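Section 4: Listing a Home for Rent

Use this section after you have set up your Drenero account and added at least one property (Section 3). It covers the listing form, showings, and how applications reach you. Most owners finish the form in one sitting, but the listing saves as a draft each time you press Next, so you can stop and come back.

4.1 Before you start

Have the following ready:

- The full street address, including unit number
- The monthly rent and the deposit amount
- The date the home will be open for move-in
- Your pet and smoking rules
- A list of which utilities the tenant pays
- Your rental license number, if your city requires one

Note: If the property is managed by more than one person, only the account holder can publish. Co-managers can fill in the form and save it as a draft.

4.2 Creating the listing

1. Sign in and open the Properties tab.

2. Find the property and select New Listing. If the button is gray, the property still has an active lease on file. Close the lease first (see 6.3).

3. Choose the listing type. Whole Home covers houses, condos and single apartments. Room covers one bedroom with shared kitchen or bath. You cannot change the type after publishing.

4. Enter the number of bedrooms and bathrooms. A room counts as a bedroom only if it meets your local code. Dens and finished basements go under Other Rooms.

5. Enter the monthly rent as a whole dollar amount. Leave out commas and the dollar sign.

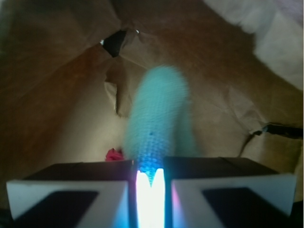 6. Enter the deposit. The form checks this amount against the limit stored for your state and shows a yellow banner if it is higher. The banner does not stop you from continuing. Check the rule with your city or county before you publish.

7. Set the move-in date. Listings with a move-in date more than 92 days away are saved but stay hidden from search until they fall inside that window.

8. Select Next.

Caution: Do not put your gate code, lockbox code or alarm code in any field on this page. Everything entered here is visible to the public once the listing is live.

4.3 Writing the description

The description box holds up to 236 words. Anything past that is cut when you save, and the form does not warn you.

1. Start with the layout: which floor the home is on, where the bedrooms are, and whether there are stairs inside.

2. Add parking and laundry. These are the two items renters ask about most, and leaving them out leads to a lot of repeat messages.

3. State which appliances stay with the home. If the current tenant owns the washer, say so.

4. Describe the home and leave the renter out of it. Phrases such as "perfect for a young couple" or "no kids" can break fair housing law, and the listing will be held for review if the system finds them.

5. Select Preview and read the text once on a phone-sized screen. Long paragraphs are hard to read there – break them up.

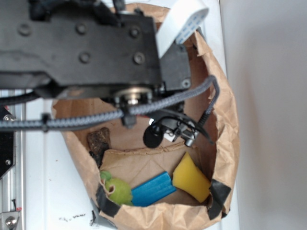

Fig. 4-1. Arm positioned over an open paper bag.

4.4 Setting up showings

Drenero can manage showing times for you, or you can handle them by message. To use the calendar:

1. Open the Showings tab inside the listing.

2. Turn on Accept Requests.

3. Block out the hours when you can be at the property. The shortest block is 30 minutes. Evening blocks after 5 p.m. fill first, so add those even if you can only offer a few.

4. Choose Single or Group. Single gives each block to one renter. Group lets several renters book the same block.

5. Set the notice period. If the home is occupied, this must be at least as long as the notice your lease promises the current tenant. The system does not read your lease and will not set this for you.

6. If you want the current tenant to approve each time, turn on Tenant Confirms and enter the tenant's email address. Requests stay pending until the tenant replies.

Note: A pending request expires after 2 days. The renter gets a message and can pick another time.

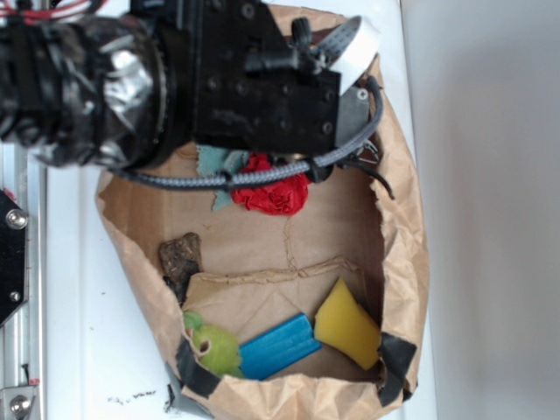 If you use a Vorex smart lock, you can send a one-time entry code with the confirmation. Pair the lock first under Settings, then Devices. The code works from ten minutes before the block until the block ends. Self-guided showings are available for vacant homes only.

4.5 Publishing

1. Open the Review page. Any missing field is marked in red.

2. Read the rent, deposit and move-in date once more. Changing the rent after publishing resets the listing's place in search.

3. Check the box to confirm you have the right to rent the property.

4. Select Publish. New listings normally appear in search within an hour. During June, when many leases turn over, it can take until the next morning.

5. Copy the listing link if you plan to post it elsewhere.

4.6 Receiving applications

Each application arrives as one file with the renter's contact details, income statement and rental history. Files open in the Applications tab and are never sent by email.
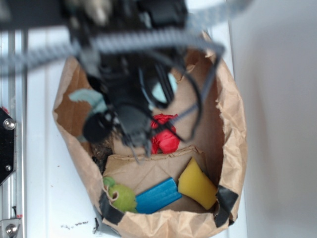

1. Select an application to open it. The date and time received are at the top right.

2. Write down your screening standards before you read the first one, and apply the same standards to every applicant.

3. To order a credit report, select Request Report. The applicant must agree before the report runs.

4. Mark each application Approved, Declined or On Hold. Declined applicants get a standard letter. If you declined because of a credit report, choose the letter marked Adverse Action.

Caution: Do not take a deposit before both sides have signed the lease. Pausing the listing does not hold the home for anyone. It only removes it from search.

When the lease is signed, go to Section 5 to record the move-in condition of each room.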